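Foro Casa y Orden > Cocina y comedor > Cestas de rejilla sobre la mesa: ¿solución o trampa?

tornillo_flojo
Abro hilo porque en mi casa hay un conflicto diplomático. Compré una cesta de rejilla blanca para tener a raya la mesa del comedor, que también es blanca, lisa y, hasta hace poco, mi orgullo. La teoría era que todo lo que anda suelto (llaves, cargadores, el correo del banco que nadie abre) iría a la cesta y la mesa quedaría libre para comer como personas. Llevamos un mes. La cesta está llena, la mesa también, y ahora además tengo que apartar la cesta para poner los platos. ¿Alguien ha conseguido que esto funcione o nos han tomado el pelo a todos?

migasdepan
Bienvenido al club. La cesta no ordena, la cesta almacena tus pecados en un sitio más bonito. La mía tiene pilas desde abril y no sé cuáles están gastadas. Todas, supongo.

LaVecinaDel9
Discrepo. El problema es meterlo todo en la misma. Una cesta, un tema. Yo tengo una para servilletas y manteles individuales y otra para papeles, y la de papeles se vacía cuando ya no se ve el fondo. No tiene más ciencia.

tornillo_flojo
Una cesta, un tema, dice. En mi casa hay 44 temas.

migasdepan
Pues 44 cestas. El fabricante estará encantado.

ordenylimonada
Yo pasé por todas las fases. Primero la Geltmont de mimbre, que soltaba pajitas en la sopa. Luego una Briditz de tela que a las dos semanas parecía una boina. Al final, rejilla metálica, y ahí sigo. Ventaja: se ve lo que hay dentro. Inconveniente: se ve lo que hay dentro.

Lo que mejor me ha ido es sacarla de la mesa por la noche, vaciarla y volver a ponerla por la mañana. Lo he hecho exactamente tres veces, pero las tres fueron estupendas. 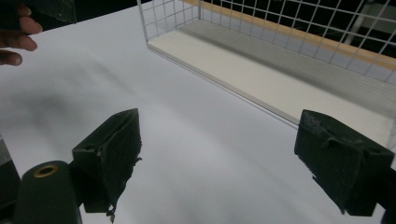 ¿Conviene poner algo debajo de una cesta metálica si la mesa es blanca y lisa?
Unos topes de fieltro en las esquinas bastan. El alambre, si se arrastra con peso dentro, acaba dejando rayitas grises que en blanco cantan muchísimo, y un mantelito también vale, aunque luego el mantelito se llena de migas y ya tienes otro frente abierto.

LaVecinaDel9
Lo del fieltro lo firmo. Y para las rayitas que ya estén, goma de borrar blanca, de las del cole, antes que ponerse a frotar con productos. En mi mesa salieron casi todas.

reciclador_tardio
Perdonad, pero yo vengo a llevar la contraria. Una mesa de comedor no tiene por qué tener NADA encima. Ni cesta, ni frutero, ni el centro aquel que regaló mi suegra. Si las cosas no tienen sitio, el fallo está en el mueble de la entrada, o en que tienes demasiadas cosas. Yo puse una bandeja Emanik junto a la puerta y santo remedio.

migasdepan
¿Y qué hay ahora mismo en la bandeja?

reciclador_tardio
Eso no viene al caso.

migasdepan
Ya.

reciclador_tardio
Vale. Unas llaves, dos mecheros, un metro de costurera y una cosa de plástico que no sé de qué es, pero que si la tiro seguro que deja de funcionar la lavadora. ¡Pero la mesa está vacía!

ordenylimonada
Reconozco que la cosa de plástico de función desconocida es el corazón de cualquier hogar. La mía vive en un cajón desde la mudanza anterior a la última.

tornillo_flojo
Una duda para los de la rejilla. Las piezas pequeñas se me cuelan por los cuadraditos, sobre todo los clips y las chinchetas (una la encontré con el pie). ¿Ponéis un forro en el fondo?

LaVecinaDel9
Cartulina cortada a medida. Cuando se pone fea, otra. Hay quien forra con tela, pero entonces hay que lavarla, y ya nos conocemos.

ordenylimonada
Depende del modelo. En las que llevan el fondo cerrado no hace falta nada, solo pasarles un pincel seco por las ranuras si las tienen, que ahí se mete el polvo y el trapo no entra. Para chinchetas, un bote con tapa. Por tu pie.

reciclador_tardio
O no tener chinchetas.

migasdepan
Este hombre come en el suelo de una celda y es feliz.

tornillo_flojo
Actualizo. He vaciado la cesta entera. Han salido 146 euros en vales de una tienda que cerró, el mando del garaje que dimos por perdido y pagamos de nuevo, y las instrucciones de la propia cesta. Le he puesto los fieltros y de momento solo lleva servilletas y el salvamanteles. Mi pareja ha dejado unas gafas de sol dentro «solo hasta mañana».

LaVecinaDel9
Saca las gafas. Ahora. Así es como empieza.

migasdepan
Déjalas, que les va a hacer falta compañía a las servilletas.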